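How to clean a countertop oven door (the glass AND the gunk around it)

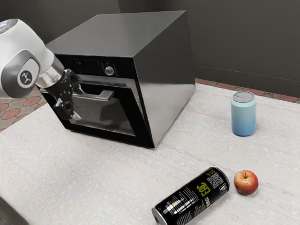
Black countertop oven, silver door handle.

Posted Sunday, August 27, 2023

Quick one, people keep asking. Works on most small ovens. Mine is an old Ellar, had it 9 years, door was basically brown.

What you need

Baking soda
White vinegar in a spray bottle
Dish soap
Old toothbrush
Two rags, one wet one dry
Plastic scraper (old gift card is fine)

NO steel wool. No oven spray on the door either, it gets in the seal and stinks for a week.

Step 1. Unplug it. Let it cool all the way. Take out the racks and the crumb tray, put them in the sink with hot water and dish soap. Forget about them for now.

Step 2. Open the door flat and lay a towel under it. Don't lean on it. The hinges on these are weak, I bent one in May and the door never shut right untill I bent it back.

Step 3. Make the paste. Half a cup of baking soda, water a spoonful at a time. You want toothpaste, not soup. Spread it on the inside of the glass, thick on the brown spots. Keep it off the heating elements and out of the hinge slots.

Step 4. Wait. Half an hour for light grease, overnight for the bad stuff. If it dries out that's fine.

Step 5. Spray with vinegar, let it fizz, then scrape. Hold the scraper low, almost flat. Wipe with the wet rag, rinse rag, wipe again. Takes more wipes than you think. White streaks = still baking soda in there.

Step 6. Toothbrush for the corners and the edge where glass meets metal. Also behind the handle, grease collects there and you can feel it. Soap and water only on the handle, vinegar can dull some finishes.

Step 7. Dry rag. Leave the door open for an hour, then plug back in. Run it empty for 8 minutes on low with a window open.

Still brown?

Might be between the two panes. Teemu Sjöberg wrote in to say his Grokby has screws along the bottom of the door and the inner pane lifts out. Check your manual first. Some doors are glued and thats that, live with it.

How often

I wipe mine every Sunday and do the paste every couple months. Line the crumb tray with foil only if the manual says ok.

Next up: toaster crumb trays, then the range hood filter

Comments (9)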